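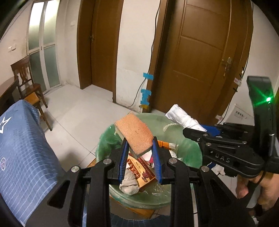
How do you teach a robot to tidy up?

February 26, 2023
By Edivaldo Bragança

Think about the last time you picked up a sponge. You didn't plan it, did you? Your fingers just knew how hard to squeeze. A robot knows none of that, so somebody has to show it – over and over and over!

That's my job on a project called Skircombe. I hold a gripper in my hand, a bit like a big pair of tongs with two jaws, and I do ordinary chores with it. I pinch a sponge over a green bin. I go after a towel, or a sock. A camera on the gripper records what the jaws are up to, and the computer studies those recordings afterwards, the way you might watch someone tie a shoelace before having a go yourself.

Squishy things are the tricky ones. A box keeps its shape when you grab it (mostly). A sponge squashes, and a sock flops whichever way it likes, so the computer needs loads of tries to learn from.

We gave ours 3,459 recordings. Then my workmate Krešimir Ivanov set up a test with 21 things the robot had never met, all different colours and shapes. It picked up every one except two! Both of those were socks, and I must say I felt a bit sorry for it.

We also tried training it with only the hard, boxy things. That robot dropped eight of the 21, so the squishy practice really did help.

Next we want to try wet sponges. I've already put my old shoes by the door.

More for curious kids
Why do robots bump into glass doors?
Meet Govix, the robot that sorts buttons
How does a computer learn your favourite colour?

This site uses cookies. Ask a grown-up before you change the settings.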